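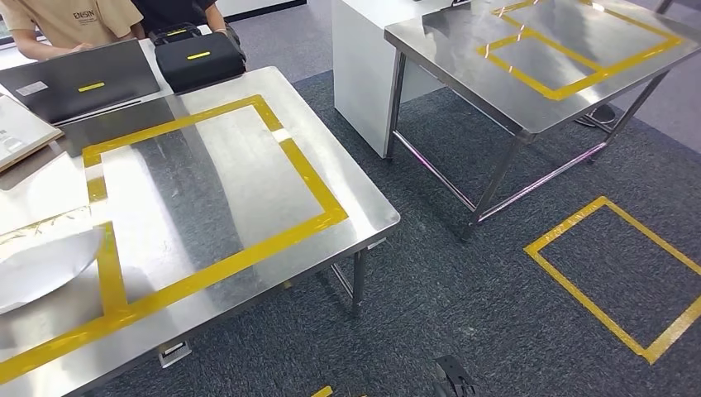
11/12/2022 - Drurkthorpe, upstairs lab

Right, writing this up before I forget the order of things, as I did with the one in May and then had to ask Frauke what I'd done.

Short version: right arm dropped its wrist onto the steel table during the handover routine, stopped itself, and wouldn't come out of the fault state until we power cycled everything. No one hurt. One very loud bang. The table is fine, the gripper has a scuff on one fingertip and my nerves are so-so.

Longer version. We were running the sequence where the arm reaches inside the yellow tape on the first table, pauses, then turns to face the second one. I'd done it 5 times by then with no bother at all. On the sixth go the pause looked a bit long to me (I remember thinking "hm") and then instead of lifting it sagged. Not a jerk, more of a tired sort of lowering, and then the last bit went quickly. Hartmut had his hand on the stop button before I'd even said anything, but the controller says its own force limit got there first. I'd like to believe both of them.

What the log says, copied by hand because the export still puts everything in the wrong time zone:

- height over table 200 mm, holding, all normal
- position error on the elbow joint starts creeping up
- controller waits 300 ms, which is what we've told it to do
- brake command sent, elbow brake doesn't confirm
- contact, force limit, protective stop

So the brake was asked and didn't answer. Or it did answer and the message got lost, which Gudrun thinks is more likely. She's seen the Amatum controllers swallow a status message when the bus is busy, and I had the extra logging switched on because I wanted nice plots. If that's what did it I'm going to feel rather silly! But a lost message wouldn't make the elbow sag in the first place, so I think there are two things going on and we only get to blame me for one of them.

What we tried afterwards:

Cleared the fault from the laptop. Came straight back. Cleared it again, same. Powered down, waited, powered up, and it came up clean as if nothing had happened, which I don't like one bit. With the drives off the elbow brake held when Hartmut leaned on the forearm, and held again when he leaned on it properly. Then drives on, slow mode, hold in the same pose with the extra logging off: steady. Logging on: steady too. So we couldn't get it to do it again and I stopped there, it was getting on and we were all a bit jumpy.

Motor temperature on the elbow looked ordinary in the bit of log I could read. Gerow rang back about the brake (quick for them) and want the serial number and the number of hours on it. Over 800 by my reckoning but the hour counter got reset when we changed the firmware, so that's a guess on top of the counter. Lieselotte may have the old figure in her spreadsheet.

Things I got wrong, for the record. I was standing closer to the table than the floor tape allows, on the wrong side of the line, since I wanted to see the fingertips. The tape is there for exactly this. I also had a hand resting on the edge of the table between runs two and three, thinking nothing of it. And I hadn't written the change to the logging on the whiteboard, so when Gudrun asked what was different from last time I said "nothing", and that cost us a good while.

Until we know more:

Right arm stays in slow mode, no exceptions, not even for a quick one.
Nobody inside the floor tape with drives on.
Extra logging off.
One person on the stop button who isn't also watching the screen.

To do:
Serial number to Gerow - me
Old hours figure - Lieselotte
Ask Ottmar whether the Sjöberg brake tester is still on loan or if we can have it back
Frauke to read through the brake timeout setting, 300 ms feels long to me now but I can't remember who picked it or why
Check fingertip scuff under the magnifier, swap if it's through the coating

Left arm was parked the whole time and did nothing wrong. Same make of brake in it though, so it gets tested as well.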